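Drulldale Hall – the stairs and the upper floor

Text by Nafula Ogola
Aug 15, 2020

14 shares
3 comments

Many readers of this page have asked me how the upper floor at Drulldale is made, and where the people walk when they want to go from the work floor to the offices. I am not an architect. I work in this building for a long time already, and I was in the small group which spoke with the builders, so I can tell what I know.

The building was before a storage place for a seed company. It had one very high room and a kind of shelf on one side, where they kept the papers. When our workshop moved in, we needed more space for desks, but we did not want to close the high room with a ceiling. The designer from Eberhard proposed to us an upper floor with a big opening in the middle. In this way the light can go down, and a person upstairs can call to a person downstairs without the telephone. The second thing we use more than we expected!

The floor upstairs is light and has the pattern of planks. We looked at 2 colors. The darker one was beautiful in the hand, but with the white walls it became heavy, and every crumb was visible on it. I was for the dark one at first and I have changed my opinion.

The handrails were the work of Petidard, a small firm that usually makes benches and garden gates. They came in June with the wood already cut and stayed longer than planned, as the opening is not so straight as on the drawing. One part of the edge curves, and the wooden cap there had to be made again. The wood was treated with Sulance oil. I recommend to repeat this every year in the places where people lean, because the hands take the oil away with time. A tin of 500 ml is enough for our whole upper floor and leaves a little for the next time.

There are different kinds of railing around the opening, and visitors ask if this was a mistake. It was decided so. The black metal with horizontal bars is strong and did not cost much. The glass was more expensive, and we took it for the curved side only, where it does not stop the view to the back of the room. Some of my colleagues would prefer glass everywhere. Then we would also have to clean glass everywhere, and I know who would do it.

The staircase was the longest discussion. A turning one would take less place on the work floor, but it is difficult to carry a box of 400 folders around a corner. So we have a long and straight one. The treads have dark carpet, mostly for the noise. In the first weeks, with the bare steps, each pair of shoes was heard in the whole building, and the meetings had to wait until the person arrived at the bottom.

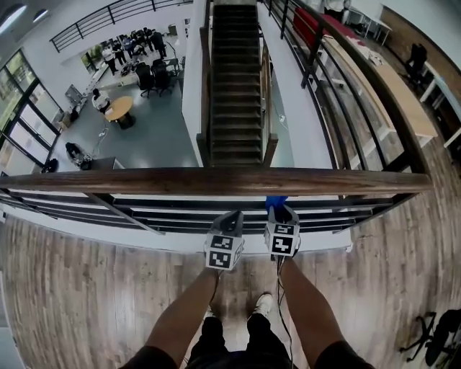

The long stairs and the lower floor, from behind the wooden handrail upstairs. At the back, a group at the worktable.

The gray surface of the lower floor is easy to wash, and for this reason all the messy work stays down. Upstairs we keep the shoes clean as much as possible. There is a mat for this purpose – please use it.

For those who wish to visit: the main door is on the yard side, and you ring the lower bell. The upper bell is from the time of the seed company and is not connected. Groups from schools are welcome if they write to us before. Please do not let children put things on top of the handrail, also not small things like a pencil or a cup. The work floor is directly under it.

If somebody wants the exact measures of the stairs, I have the drawings in paper form and can make a copy. Each sheet is in the large size, so the copy shop asks for 2 days.

Share this gallery
14 shares
3 comments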